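Skoko 版画工房 工作簿
11月11日 星期六 夜空的渐变，第几回试印已经不想数了
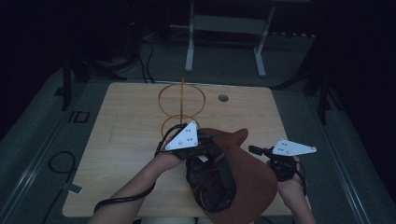

浅色木桌，左手拿着棕色皮件。

早上到得比平时早，炉子还没热，先泡了茶，坐着把上回的试印一张张翻了一遍。隔了几天再看，心情平和了许多。上回收工的时候我觉得全都不行，差点连版子一起塞到架子底下去，现在看，里头还是有几张能说说的，有一张的天空我甚至蛮喜欢，只可惜桥歪了，纸在定位角上没靠实，往右边跑了一点点。所以先写在这里，给自己也给后面接着印的同事：收工时候的判断不作数，累了看什么都是灰的，睡一觉再看。

还是那块 Skavport 的版，港口，傍晚，一座浮桥从左下往右上斜过去，桥上有几个人影，远处一条很低的岸，剩下全是天。画稿从夏天就在墙上钉着了，七月里刻的主版，那阵子天热，手心出汗，刻刀握着打滑，桥缆那几根细线有一根在中间断过一点，后来补了木，补得还算服帖，印出来要凑近了才看得见。当时觉得线版刻完就等于做完一大半，现在想想真是天真，因为这张画里线条少得可怜，大半个画面靠的是一块什么都没刻的平版，而这块平版才是最难伺候的。

说说我想要什么，免得越试越糊涂。我想要的天是从上边最深的地方往下慢慢退，退到岸线上面一点的时候差不多就是纸本身的颜色了，再往下是水，水上基本不印东西，只在桥墩边上带一点点淡灰。看的人应该能感觉到天快黑了，可是画面里没有月亮，没有灯，也没有哪里写着“晚上”。老的风景版画里这个办法用得太多了，最上边一条深色，横着一抹，时辰就交代了。以前上课的时候听人讲含蓄、讲留白、讲简素，我记了很多笔记，考试也考得不错，等到自己拿着刷子站在版前面，才觉得那些笔记里缺了点什么，缺的大概就是手上的那个分寸：这一抹到底抹多宽，到底在哪儿停。

今天主要就是在找这个“在哪儿停”。

先记纸。用的是 Duangkaew 那批构皮纸，上个月寄来的，中等厚，一面光一面毛，我们一直印光的那面。这批比前一批吸水快，拿在手里也觉得软一些，抖起来声音是闷的。润纸的办法照旧，用宽排刷给垫纸上水，隔几张夹一张，叠好用塑料布包起来，上面压板，昨天傍晚弄好的，今天早上打开正合适，摸上去凉，但手指上不沾水。最上面和最下面的几张偏干，照例抽出来放一边，等中间的印完再看要不要重新润。有一点要提醒大家，这批纸的边特别薄，从纸叠里揭的时候不要捏角，两只手托着长边揭，我捏角捏坏了一张，角上起了毛，后来就当它是试色纸用了。

胶矾的事也要写一笔。这批纸来的时候说是上过轻胶的，我怀疑上得不匀，同一张纸上，左半边吃墨很规矩，右半边就有点洇，桥上人影的轮廓毛毛的，像隔着一层水汽看过去。要是整张都这样，倒也罢了，说不定还挺有味道，可是半张清楚半张糊就很别扭，眼睛老往清楚的那边去。我挑了几张自己又补刷了一遍薄胶，晾在绳子上，等下次用。刷胶那天最好别开窗，上回穿堂风一吹，纸干得一边快一边慢，皱得像菜叶子，压了好几天才平。

再记颜料。深色我没有用纯墨，用墨加了一点靛，加得很少，单看碟子里的颜色几乎就是黑的，刷薄了才会泛出一点蓝。试过一版纯墨的，挂在墙上看，沉是沉，可是死，像盖子一样压在港口上头，一点空气都没有。加了靛以后好多了，尤其在退下来的那一段，黑先退掉，蓝留在后面，眼睛跟着往下走的时候会觉得远处还有一点光没收干净。蓝多了又不行，多了就变成清早了。这个我跟隔壁桌的同事争了半天，她坚持说蓝一点更好看，我说好看是好看，可是时辰不对，桥上那些人低着头，是往家走的样子，哪有清早往家走的。她说夜班的人就是清早往家走。我一时竟没话讲，只好笑，后来我们各印了一张，并排夹在绳子上，吃午饭的时候一直看着，看到最后她说你那张好像是安静一点。我也老实承认，她那张在远处看更抓人，如果是做明信片我会选她的。

浆糊也是个大题目。我们平常用米糊，自己煮，煮一小锅用几天，这回有人带来一罐 Ririlex，说是专门给大面积平版用的调和糊，兑在颜料里刷出来不容易起麻点。我一向不太爱用现成的东西，觉得自己煮的心里有数，不过既然罐子都放到面前了，不试也说不过去。结论写在这里：平涂的时候确实好用，版面上颜料铺得匀，木纹压得住，印出来一大片干干净净，几乎看不出刷子的方向。可是用在渐变上就让人为难，它太听话了，颜料待在哪里就在哪里，不怎么肯往湿的那边走，深色和淡色之间会留下一道隐隐约约的边，要来回刷好多遍才能把那道边赶开，赶开了，颜料也半干了，印出来又发涩。米糊就没有这个毛病，米糊自己会溜，你把刷子带过去，它后面还跟着走一小段，渐变里最软的那一截其实是它自己走出来的。

所以我的意见是两样分开用：桥和岸那块平色版用 Ririlex，天用米糊，而且要稀一点的米糊。米糊放到下午会变稠，要记得换新的，或者兑点水重新打匀，我今天后半段有几张天空起了细细的颗粒，看着像落了灰，多半就是糊放久了。当然也有人会喜欢那个颗粒。我自己把其中一张翻来覆去看了好一阵，觉得像是起雾，几乎要说服自己这是故意的，后来还是放进了废稿那一叠，想着哪天真要印雾的时候再拿出来参考。

下面是刷法，写细一点，因为每次隔几天再印，头几张总是手生，要重新找感觉，有个记录翻一翻会快些。

先用湿布把整块天空版擦一遍，要擦得透，擦完等一会儿，让水吃进木头里去，表面发乌不发亮的时候再动手。发亮就是水多，颜料一沾上就往下淌，顺着木纹跑出一根一根的小须子，很难看，补也补不回来。然后在版的下半截用水刷再带一遍，上半截不带，这样上下的湿度本身就有个差。颜料点在最上边，沿着版边点，点得密一些，糊点在颜料旁边偏下的位置。刷子用宽的那把，先在水里浸过，甩掉，再用布把一头擦干，擦干的那头蘸颜料，湿的那头朝下。横着刷，从左到右再从右到左，每一趟往下挪一点点，手上的劲一趟比一趟轻，到最后几趟刷子几乎只是贴着版面飘过去。飘的时候不要喘大气，我发现我只要一喘气手就往下沉，那条边就出来了。

刷完了低头侧着看一眼版面，对着窗户的光，看有没有刷痕、有没有积水。看这一眼不能太久，尤其现在屋里开了炉子，干得快。接着放纸，先靠右下的角，再靠直边，左手扶住，右手慢慢放下去。放下去之后不要再动它，哪怕觉得歪了也不要动，歪了就让它歪，当成试印，一动就全花了，连看颜色都看不了。这一条我写过好几回，今天又犯了一次，手比脑子快，真是没有办法。

马楝的压法，天空上边重，往下放轻，到留白的地方干脆不压，只用手掌隔着垫纸轻轻抚一下，让纸贴平。从前我都是整张一个劲儿压到底，结果留白的地方也被压得发亮，纸的毛茸茸的感觉没有了，看上去硬邦邦的。留白这件事我近来想得比较多。空着的地方也是要照顾的，它得看着是软的、有厚度的，才像水，才像有雾气的远处。要是压亮了，或者沾了指印、沾了一点不知哪里来的灰，它就变成了一块没印到的纸。观众不一定说得出哪里不对，可是会觉得这张画没做完。

为了这个，今天中途停下来把桌子整个擦了一遍，刷子洗了，垫纸全换了新的。洗刷子的时候顺便看了一下毛，宽刷靠左边有一小撮毛开叉了，怪不得渐变总在左边出一道细印，我还以为是版子不平，前前后后磨了好几次版。用鲨鱼皮重新磨了刷头，磨完好了很多，不过左边还是稍微硬一点，先凑合用，下回把两把宽刷换着使，别老盯着一把用。

接下来是关于“停在哪里”的几次比较，我尽量写得有条理，虽然当时做得并不怎么有条理。

最开始的几张，深色往下拉得很长，一直拉到岸线，觉得这样过渡从容。印出来天倒是真的从容，可是岸没了，岸那条灰本来就淡，天一压下来它就化在里头，远近全搅在一起，桥像是通到墙上去的。看了一会儿觉得胸口闷，就换了。

后来反过来，深色收得很短，只在最上边窄窄一条，底下大片空着。这个我很喜欢，一揭开纸就喜欢，清爽，干净，那几个人影一下子显得小了，天显得很高。同事路过看了一眼说，这是白天呀。我再看，确实，太阳都像是在头顶上，那条深色成了装饰，像画轴上的天头。喜欢归喜欢，意思没到。这张我留下来了，夹在本子最后面。

再后来取中间，深色宽一点，但是退得快，过了中间就几乎没有了，在岸线上面留出一段完全干净的纸。这样岸能看清，天也确实暗下来了，可是总觉得退得太急，有点像拉窗帘。我想了想，问题可能不在宽窄，在最下面那一截的样子，它结束得太明白了。眼睛看得出来颜色是在哪里断掉的。于是换了个办法，分两遍印，头一遍用极淡的颜色，拉得很长，长到岸线下面去，淡到单独看几乎看不出来；晾一晾，第二遍再印深的，收得短。两遍叠起来，深的那层退完的地方，淡的那层还在，等淡的也退完，已经到水面上了，在哪里没有的，说不清楚。

揭开第一张的时候我站着没动，看了好一阵。屋里很静，只有炉子在响。这个就是了，或者说很接近了。它比前面哪一张都暗不了多少，可是时辰一下子对了，是那种再过一会儿就得点灯、但谁也还没去点的时候。桥上的人也对了，我没有给他们画脸，衣服只是几笔轮廓，前面那些试印里他们就是几个墨块，到这一张里忽然有了急着往回走的样子。版还是同一块版，线条一根没动。

我赶紧又印了几张，怕是碰巧。有一张差些，深色那遍刷得太湿，把底下的淡色泡起来了，上边有一块斑。其余都还稳。算下来今天这一轮能看的有四张，都在夹板里压着，背面用铅笔写了先后和用的糊，请大家看的时候从边上揭，别用湿手。

分两遍的代价也得说清楚。多印一遍，就多一次对版，纸在两遍之间会干掉一些，一干就缩，缩一点点，桥缆那儿就会错开一条头发丝。天空版上没有硬边，错一点无所谓，麻烦的是后面还有桥和人影要套上去。解决的办法是中间不真晾干，印完头一遍马上夹回湿垫纸里，整叠过完再从头印第二遍，这样所有的纸湿度都差不多。我今天头几张就是晾得太久了，后面的夹回去再印，套得就准多了。还有，第二遍之前最好先把线版印上，让我再想想，老规矩是线版在最前头，我这回因为老在试天空，把次序打乱了，乱到后来自己也要看背面的铅笔字才知道哪张是哪张。下次老老实实按次序来。

下午有一位常来的老客人进来坐，在 Skavport 那边住过很多年，看见绳子上的试印，说那个港口傍晚的时候其实吵得很，船上卸货，喇叭，还有海鸥，哪有这么清静。我说那我再刻几只海鸥？她连忙摆手，说不要不要，就这样，我看着这个就听见那些声音了。她走了以后我还在想这句话。版上一只海鸥都没有，一条卸货的船也没有，只有一座桥和一片天，声音是她自己带来的。给别人看的东西大概就该留出这么一点地方，让人把自己的东西放进去。不过我也不敢太得意，毕竟她住过那里，换一个没去过的人来看，也许就只看到一片空。这个还得多找几个人看看，最好是跟版画没什么关系的人。

说到桥，补一点构图上的想法，跟颜色没有直接关系，但今天看多了就冒出来了。桥现在是从左下一直斜到右上，右边出画，这样有个好处，人会觉得桥还在往外延伸，不用全画出来。可是左下角那头现在是接着一小块岸的，岸上我还刻了一根木桩和一截绳子，当时觉得空，硬加的。现在天空立住了，再看那根木桩就很多余，眼睛走到那里会被绊一下，停下来想：这根桩子是干什么的呢？它什么也不干。我用一小块白纸把它盖住，退到门口去看，整张画松快了许多。绳子倒可以留着，绳子是软的，跟桥缆的弧线呼应。木桩我打算铲掉，不过先不动手，等下回印一张再确认，铲掉容易长回来难，去年那块雪景的版就是铲得太痛快了，铲完后悔，最后补木补得像打补丁的裤子。

还有人影的疏密。现在是前面挤着几个，后面隔很远单独一个。有同事建议把后面那个去掉，说更简单。我试着盖住看，确实更简单，可是也更没意思了。后面那个人让桥变长了，也让前面那一小群显得亲热，他们有伴，他没有。要是去掉，就只剩一群人过桥。所以简单也得看简掉的是什么，木桩能去，这个人我舍不得。当然，这只是我今天的看法，墙上的画稿旁边贴了张纸条，谁有不同意见就写在上面，我保证看了不生气。

印数的事，下面这段请管纸的同事看一眼。原先说好这版正式印44张，我今天算了算纸，Duangkaew 的这批刨掉边上偏干的、捏坏的和胶不匀的，勉强够，可是一点富余都没有，而分两遍印天空，报废一定比从前多。要么少印一些，要么再订一回纸。再订就要等，而且不敢保证下一批跟这一批脾气一样，同一版里纸不一样，颜色会有差别，挂在一起很明显。我自己倾向于少印。也不急，等线版和平色版全套走过一遍再定。订纸的话要问清楚胶的情况，最好先寄几张样来，我们自己泡一泡、刷一刷，看了再说。

天空版本身也有些磨损了。从前在这块板子的背面印过别的东西，加上这边几个月的试印，前前后后过了将近700遍，山樱木是硬，可也架不住这么天天又湿又擦，上边那一带木纹已经凸起来了，印深色的时候看得到浅浅的横纹。我倒不讨厌这个横纹，在天空上面看着像很薄的云，而且它恰好是横的，跟刷子的方向一致。要是换新板，纹理不一定有这么好看。先用着，每次用完擦干，立着放，两面都要透气，千万别平放在炉子旁边，上回有人好心帮我烘，板子翘成一片瓦，压了很久才回来。

工具方面零零碎碎几条。马楝的竹皮该换了，包边那里已经磨出了一点毛刺，压的时候听得到沙沙的声音，再不换早晚要划破纸。竹皮在里间抽屉，要先泡，泡软了用剪刀背刮平再包，结打在把手那一面，拉紧。我每次包都会松，谁包得好请帮帮忙，我请喝茶。小的圆头刷有一把掉毛，掉在天空上的毛用镊子夹走会留一道白痕，只能整张废掉，所以那把刷子以后只用来点糊，不要上版。定位角里积了一层干掉的糊，用竹签剔干净了，剔出来才发现之前纸一直靠不实就是因为它，桥歪了那几张冤枉得很，我还怪纸来着。

墙上那几张并排挂着的比较，先别收，让它们挂到下次。有个原因是颜色干透了会变，湿的时候看着深，干了会浅下去一截，今天觉得刚好的，过几天可能就嫌淡了。靛尤其会浅。我在每张下面的夹子上写了印的时候的感觉，比如“刚好”“略闷”“太蓝”，等干透再对着看一遍，看自己当时的眼睛准不准，以后调色心里就有底。还有一个原因是我想在不同的光下看它们。上午窗子的光偏冷，天空里的蓝就跳出来；傍晚开了灯，灯是黄的，蓝全压下去了，几乎又变回纯墨。画挂到别人家里去，谁知道是什么灯呢，总得两头都过得去才行。傍晚开灯以后我又把同事那张偏蓝的拿来比，在灯底下，她那张反而正好，我那张倒显得沉了。这个发现让我有点泄气，也有点高兴，晚饭的时候告诉她，她得意了很久。

也许折中一点，淡的那遍多加些蓝，深的那遍保持现在的墨色。这样在冷光底下，上边压得住，蓝只在退下来的地方出来；在黄光底下，下半截多出来的蓝正好抵掉灯的颜色。听上去有道理，印出来怎么样再说，调色碟我已经留好了，用湿布盖着，旁边那张纸条上写着大概的配比，写得很潦草，看不懂来问我。

下次要做的，随手列一下，次序不分先后：米糊重新煮，煮得稀一点，当天用当天的；马楝换皮；线版先走一遍，用新润的纸；天空分两遍，中间不晾，夹回湿垫纸；淡的那遍试着加蓝；木桩先用纸片遮着印一张，跟不遮的比；补过胶的那几张纸拿出来试试还洇不洇。要是时间够，我还想试一下水面，现在桥墩边上那点淡灰印得太老实了，一块一块的，想改成只在墩子背光的一侧带一笔，另一侧完全不印。那样倒影就只有半边，剩下的半边让看的人自己去补。

收工前洗了刷子，版子擦干立好，剩下的纸重新包起来压在板底下，塑料布的口子折了两折，应该能撑到下次，不行就重新润。炉子关了，窗子留了一条缝。钥匙还在老地方，茶叶没有了，谁先来谁带一点。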